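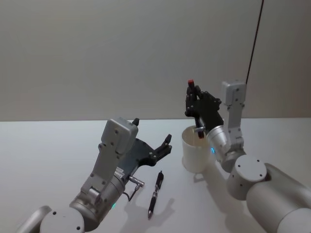 The white table by the grey wall

Wanted: people who write letters (or wish they did)

Hello! I run the Kitley Letter Project, which sounds grander than it is. I read old letters, I collect new ones, and every so often I try to talk strangers into writing some. This spring I'm looking for 23 people to write one letter a week, by hand, to someone they've never met. If you've got a drawer of nice paper you've been saving for best, I'd love to hear from you.

I started the project after buying a box of family letters at a sale in Ollberg. There were 51 of them, mostly about coal, colds and a very disappointing cake, and I read the whole lot in one weekend without getting dressed properly. I kept wondering what people would find in ours. Mine would be four birthday cards and a note to the window cleaner – so I thought I'd better do something.

What you'd be doing

You'd be paired with another writer and you'd swap letters until November. One a week is the aim, though I know what holidays and in-laws do to a week. A side and a half is plenty. Write about your bus, your tomatoes, the row over the hedge, what you had for tea. Please don't try to be clever (I can always tell, and so can your partner!).
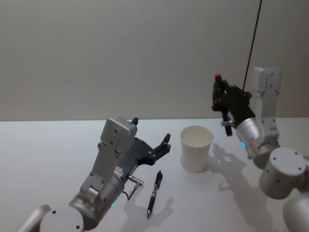
I'd also ask you to keep a copy of each letter you send, either a photocopy or a clear snap on your phone, and pass it to me at the end of every month. With your say-so, some of them will go into a small book, to be printed by Segers in a run of 200. You can leave out anything you like, change the names, or tell me to keep my hands off a letter altogether. I won't sulk.

Who I'm after

Anyone over 18 with a postal address. You don't need lovely handwriting, and spelling is your own affair. I've had plenty of keen retired people get in touch, and they are marvellous, but I'd be very glad of some younger writers too, and people who work nights, and anyone who has moved here from somewhere else and misses getting post. If you find holding a pen hard, typed letters are fine – just sign them at the bottom.

What you get

Stamps, envelopes and paper, all posted to you before you begin. A copy of the book. A thank-you payment of £200 when we finish, paid in one go, which comes out of the grant from the Siveditz Fund. And a pen friend, with a bit of luck.
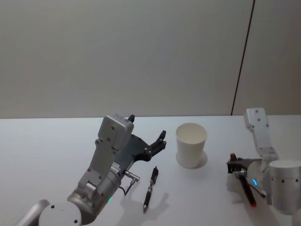

How to put your name down

Write to me, of course! Tell me who you are, what you do all day, and one thing you've changed your mind about. Post it to The Kitley Letter Project, Ollberg Road, Kitley, to reach me by Sunday, April 1, 2018 (yes, I know, there's no post that day, so send it in good time). Put your address on the back of the envelope and I'll write back to everyone, whether or not I can fit you in.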